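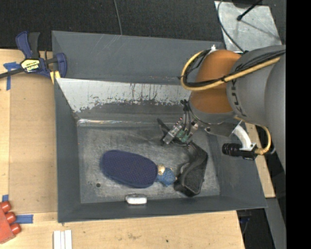

布のぬいぐるみは洗濯機で洗ってもよいのか。

洗濯表示に桶のマークがあり、中身がポリエステル綿なら、ネットに入れて弱水流で洗える。表示がないもの、中身がパンヤやおがくず、そば殻のもの、鈴や電池の入ったものは丸洗いせず、表面だけを拭く。

## 洗う前に見るところ

まず縫い目を一周たどる。ほつれは先に縫っておく。洗っている間に広がり、綿が出てくると洗濯機の排水フィルターまで詰まる。首と手足の付け根は特に傷みやすい。糸は本体と同じ色のポリエステル糸、60番くらいで足りる。

次に色落ちを調べる。白い布を水で湿らせ、洗剤を一滴つけて、背中や足の裏など目立たない場所に5分当てる。布に色が移ったら、水に浸けるのはやめる。紺、赤、黒は移りやすい。帽子や服が脱がせられるなら別に洗う。

目鼻が接着剤で付いているものは、ぬるま湯でも外れることがある。指で軽く押して動くようなら、先に外して付け直すほうが早い。

## 手洗いの手順

1. 洗面器か深めのたらいに30度以下の水を張り、おしゃれ着用の中性洗剤を溶かす。量は洗剤の容器に書いてある手洗いの分量でよい。
2. 全体を沈めて、手のひらで押す。もまない、こすらない。20回から30回押すと水が濁ってくる。
3. 汚れのひどいところは、柔らかい歯ブラシで布目に沿って軽くなでる。
4. 水を替えて、泡が出なくなるまで押しながらすすぐ。たいてい3回、大きいものは5回。
5. 柔軟剤を使うなら最後のすすぎで。毛足のない織り布なら、なくてもかまわない。
6. バスタオルで包み、上から体重をかけて水を取る。そのあとネットに入れて脱水を1分。

脱水を長くかけると中の綿が片寄る。片寄ったときは、半乾きのうちに外から指でほぐして戻す。乾ききってからでは戻りにくい。

## 洗濯機を使う場合

ネットはぬいぐるみがちょうど収まる大きさを選ぶ。大きすぎるネットの中では本体が動き、顔の生地が擦れる。余るときは口のほうをひもで縛って詰める。水量は高め、コースは手洗いかドライ。ジーンズやファスナーの付いた服とは一緒に洗わない。

縦型の洗濯機では浮いてしまって上の面が濡れないことがある。入れる前に水の中で一度押して、空気を抜いておく。

## 乾かし方

表面が乾いていても、中はまだ湿っている。小さいもので丸2日、抱えるくらいの大きさなら4日はみておく。風の通る日陰で、平干しネットに寝かせ、半日ごとに裏返す。耳や手をつまんで吊るすと、その部分が伸びる。

乾いたかどうかは重さで見る。洗う前に台所のはかりで量って紙に書いておき、同じ重さに戻ったら終わり。うちで先月洗った人形は乾いた状態で76グラムだった。3日目の朝にその数字に戻った。

乾燥機は縮みと変形のもとになるので使わない。冬や梅雨どきは扇風機の風を当てる。ドライヤーは冷風だけにする。

## 洗えないものの手入れ

重曹を使う方法がある。大きめのポリ袋にぬいぐるみと重曹を入れ、口を閉じて静かに振る。全体に粉が付いたら2時間置き、外に出して手で払い、残りは掃除機の先にストッキングをかぶせて吸う。皮脂のべたつきとにおいはかなり減る。しみには効かない。

しみのほうは、水200ミリリットルに中性洗剤を2滴落としたもので拭く。布を固く絞り、外側から中心に向かって叩く。最後に水だけの布で洗剤を取り、すぐにタオルで押さえて水気を吸わせる。水の輪じみが残ったら、その周りを霧吹きで広めに湿らせてから乾かすと境目がぼける。

油性ペンの跡は消毒用エタノールで薄くなるが、生地の染料も一緒に抜けることがあるので、必ず隠れる場所で試す。クレヨンは先に爪で固まりを落とし、当て布をして低温のアイロンでろうを移し取る。化繊の起毛生地にはアイロンを使わない。

## しまい方

完全に乾いたものだけをしまう。ポリ袋に入れっぱなしにすると湿気がこもるので、綿の袋か古い枕カバーがよい。段ボール箱は虫が入りやすく、長く置くには向かない。防虫剤は種類を混ぜず、本体に直接触れない上の段に置く。

わが家では11月に全部出して風に当て、ほつれを見て、直すものと手放すものを分けている。人に譲るなら洗ってから渡す。受け取る側が中身の綿の種類を知りたがることがあるので、タグは切らずに残しておくと話が早い。

## 読者からの追記

Kilian Auerさんから、洗剤の代わりにシャンプーを使っているという連絡があった。手洗いなら問題はないが、リンス入りのものはすすぎに時間がかかる。試すなら何も入っていない安いもので。

Lorenz Lanzさんの質問は、綿を入れ替えるときの量について。つぶれた古い綿は量の目安にならない。手芸用の綿を少しずつ足し、押して指を離したときにゆっくり戻る硬さで止める。首だけは少し硬めに詰めないと、頭が前に倒れてくる。綿の袋は1000グラム入りが割安だが、かさがあるので、一体だけなら小袋を買うほうが置き場に困らない。入れ替え口は背中の縫い目を5センチほど解いて作り、閉じるときはコの字とじにする。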